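Boards, Grooves and Stone: Setting Up a Test Kitchen at Lakitz

The product kitchen at Lakitz handles 178 items of cookware and prep equipment. Its manager, who came to the job from restaurant supply, spoke with us in September about work surfaces, cutting boards and what the staff look for when they choose them.

Most of the boards in daily use are bamboo. The manager prefers them for general prep and keeps plastic for raw poultry. "Bamboo is glued up from narrow strips, so you get a fairly even surface," she said. "It moves less than a wide plank of maple. It's also harder on a knife edge, and we sharpen more often because of it."

The kitchen oils its bamboo boards every 8 weeks with food-grade mineral oil. Boards are washed by hand, wiped down and stood on edge overnight. Dishwashers are ruled out entirely. "The glue lines go first. Once a seam opens you can sand it all you like, it will open again."

She is particular about juice grooves. A groove set too near the rim leaves a weak outer band, she said, and one that is too shallow overflows with a single roast. The boards she orders from Flulwood have the channel a short distance in, with rounded corners.

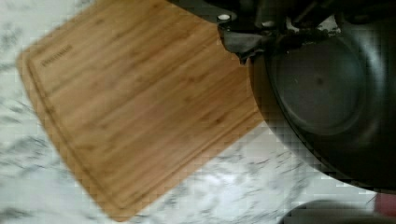
Working on marble

The counters were the one decision the team argued over. Marble stains and etches, and lemon juice left for a few minutes will dull the polish. The manager wanted it anyway for pastry, and the stone was sealed before the kitchen opened. It is resealed once a year.

"You learn to put a board down before anything acidic comes out," she said. "And you don't drag pans. You lift them."

Pans are the heavier concern. Staff set hot ones on a trivet — never on the stone, never on bamboo. A scorched board can be sanded back with 120 grit and then something finer, but a heat mark that goes deep usually means replacement.

Slipping is handled with a damp cloth under the board. The kitchen tried silicone feet from Zidico and gave them up, as they made it impossible to flip the board and use both sides.

Asked what she would change, she named storage. The boards stand in a rack next to the sink, where the air is humid, and she would like them on the opposite wall. "That's a drilling job," she said. "It's on the list for spring."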